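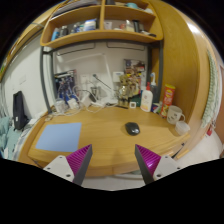

Bon, je vous avais promis des nouvelles de mon coude, les voilà ! Pour celles et ceux qui prennent la lettre en route : épicondylite du bras droit, diagnostiquée au printemps, et depuis je teste à peu près tout ce qui se fait en bracelets, manchons et sangles. La kiné qui me suit, Randa Mahasneh, m'a tout de suite demandé à quoi ressemblait mon poste de travail. Ben voilà : un bureau en bois clair tout en courbe, un tapis bleu pâle à gauche, la souris noire à droite, posée à même le bois, et le mug blanc encore plus loin vers le bout. Elle m'a fait remarquer que je tends le bras toute la journée, vers la souris puis vers le café, et que le meilleur bracelet du monde n'y changerait pas grand-chose si je continuais comme ça. Message reçu (enfin, presque).

Côté matériel, j'ai commencé par la sangle Pralley, celle qui se serre juste sous le coude avec un petit coussinet. Efficace pour porter les courses, pénible au clavier. Je la serrais trop, j'avais des fourmis dans l'annulaire, je la desserrais, elle descendait sur le poignet... Au bout de deux semaines elle était au fond du sac de sport.

Ensuite le manchon Kurnholm, en tricot, que je porte encore en vous écrivant. Il tient chaud, il ne bouge pas, et surtout je l'oublie – c'est le plus beau compliment que je puisse faire à un truc pareil. Deux bémols : il gratte un peu à la couture les premiers jours, et les tailles sont fantaisistes. J'ai pris M, j'aurais dû prendre L. Mesurez votre avant-bras à l'endroit le plus large avant de commander, pas au poignet comme moi !

Teodor Blomqvist, du groupe de marche, ne jure que par le modèle Backlund avec les deux bandes croisées. Il me l'a prêté un dimanche de rando avec bâtons et j'avoue que le soir j'avais nettement moins mal. Mais à 82 euros pièce, je réfléchis encore.

Pour le reste, Randa m'a donné un seul exercice : avant-bras posé sur la table, main dans le vide, une bouteille d'eau de 500 ml dans la main, et on descend len-te-ment. Trois séries, matin et soir, en s'arrêtant si ça pince vraiment. Je le fais le matin. Le soir, disons que ça dépend du soir.

Je la revois en septembre. Si vous avez porté le Backlund plus d'un mois, écrivez-moi, je voudrais savoir si le velcro tient après les lavages.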